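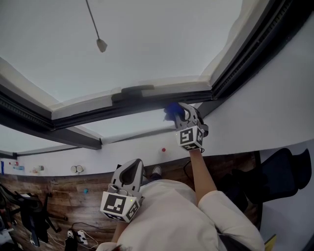
Gilles says I should have asked more about the automation side and less about lunch. Fine, he's right. He wanted to know if the things they teach by hand ever work on a machine the next day, and I came home without an answer.

4th July. Open day at Nostudau, upstairs rooms. 15 of us in the group, too many for the stairs. Got there late, missed the coffee, missed the intro too. Window demo: blue tip of the gripper up against the sash rail of the skylight, arm right up, the other gripper kept in close. White cubes with black squares on both. So much reaching! My shoulders hurt just from watching.

Somebody asked why not start with a drawer. The guide said drawers were done in December, windows are harder becuase the handle is up where you can't see your own wrist well. Wrote that down. Also wrote "127 tries" but not what of -- tries per person? per window? Must ask.

Then the talk by the Malletberg people, two speakers, one microphone, slides too small. Skipped the last part to catch the bus. Left my umbrella there, I think under the coat rack.

To do: email about the umbrella. Ask about teh 127. Gilles wants to come along next time, the Gendberg one, if they still have places. Feet sore, bed.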